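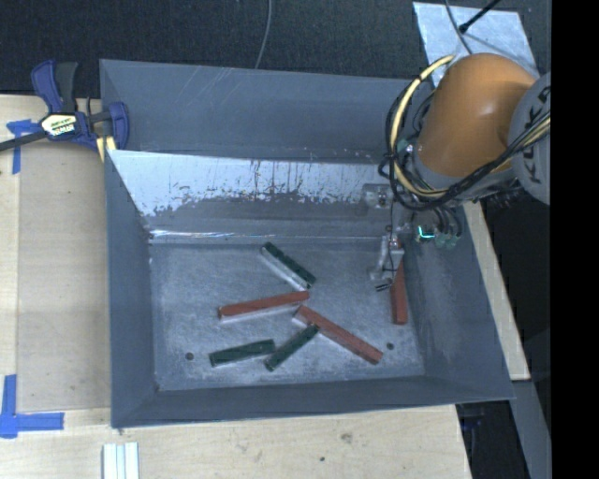 I've been going back and forth on fingers for bin picking for most of the summer, and I'd like opinions before I spend the rest of my budget on the wrong pair. The setup is a KUKA arm over a gray sheet-metal bin with sloping sides, picking red and green rectangular blocks. Blocks out in the open are boring, everything picks those. What gets me is stuff like the red one over by the right wall, right where the gripper is hanging. I want to close on its long sides, and then one finger has to fit between the block and the wall. I've now run two sets of fingertips, the narrow Clesia ones and the wider padded Larncombe ones. Clesia gets into the gap more often but drops more on the lift. Larncombe holds on like crazy once it's got something, but the planner throws out a ton of grasps because the pads would hit the wall. 2919 logged attempts so far between them and I still can't pick a winner! What would you run?
Posted by kheri_m

wristflange wrote:
Narrow, no question. You can fix a weak grip with better pad material or a bit more force. You can't fix a finger that doesn't fit. What are you gripping with, bare plastic tips?

kheri_m wrote:
Small black tips, a fairly hard rubber. Force is turned down because I got nervous in August and bent one on the bin floor (my fault, bad depth reading, I'd rather not talk about it).

oldpendant wrote:
Gonna disagree with wristflange. A dropped block costs you way more than a rejected grasp. When the planner says no, you go pick another one and come back. When you drop one, it bounces, lands on its neighbors and you have to re-image everything. Count drops and rejects separately and put a time on each. My bet is the wide pads come out ahead.

wristflange wrote:
Sure, until every block left in the bin is against a wall. Then you've got a very fast robot standing still.

oldpendant wrote:
So nudge it. Put the closed fingers on the end of the block, drag it to the middle, pick it there. I do that on a cell at work and it's fine.

wristflange wrote:
"It's fine" is carrying a lot there, lol. How long does a nudge take you?

oldpendant wrote:
Longer than a pick. Shorter than me walking over.

fkofler wrote:
Hi all, Fabian Kofler, I mostly lurk. Kheri, before you buy anything, look at that back panel. The upper part of it is really shiny, and you've got a bright streak along the base as well. If your depth camera is the structured light kind, I would not trust a single point near there. I chased a "gripper problem" like this on our Drullbridge cell and it was the camera the whole time. The fingers were going where they were told, the pose was just wrong by a few millimeters. Narrow fingers with hard tips will punish you for that and wide soft pads will hide it. That would explain your numbers without either gripper being better.

kheri_m wrote:
Ugh. That's annoyingly plausible. It's a Rainer depth camera and I do get holes in the cloud at the back. I've been filtering them out and moving on with my life. But the right wall is dull gray, scuffed up, no glare to speak of, and that's where I lose the most. So maybe it's both?

fkofler wrote:
Could be both. Shorten the exposure first, that's free. Mine defaulted to something silly and 110 ms of extra exposure was washing out all the metal. Also matte spray on the panel for one afternoon, just to see. If the drop rate doesn't move, I'm wrong and you can go back to arguing about rubber.

tapeandzipties wrote:
Different question, is the bin fixed? I see a bar clamp on the left corner but nothing on the right side. If you bump a wall even a little, your whole bin model is off for every pick after that, and the narrow fingers are the ones going close to walls.

kheri_m wrote:
I re-register the bin at the start of each run and never in the middle. So if it creeps, I wouldn't know. Adding a second clamp tonight, I have a spare.

wristflange wrote:
Do the clamp and the exposure on different days or you'll never know which one did it.

kheri_m wrote:
Yes, fair, I was totally going to do both at once.

kheri_m wrote:
OK, update, total is 3544 attempts now. Second clamp by itself did nothing I can measure. Shorter exposure did a lot for the narrow fingers and barely anything for the wide ones, so Fabian gets that one. Drops with the Clesia set are still higher, mostly on blocks grabbed near one end, where they swing. I'm going to try softer pads on the narrow fingers and leave the Larncombe set in the drawer for now. Haven't tried the nudge yet.

oldpendant wrote:
Try the nudge.

fkofler wrote:
If they swing when held off center, softer pads might make it worse, they'll twist more. Can you bias the grasp ranking toward the middle of the block?

kheri_m wrote:
There's a weight for that and it's set to almost nothing, from back when I was testing with cubes. Turning it up now, will post numbers for that and the nudge when I have them. Kheri Mohamedi, professional leaver of old settings.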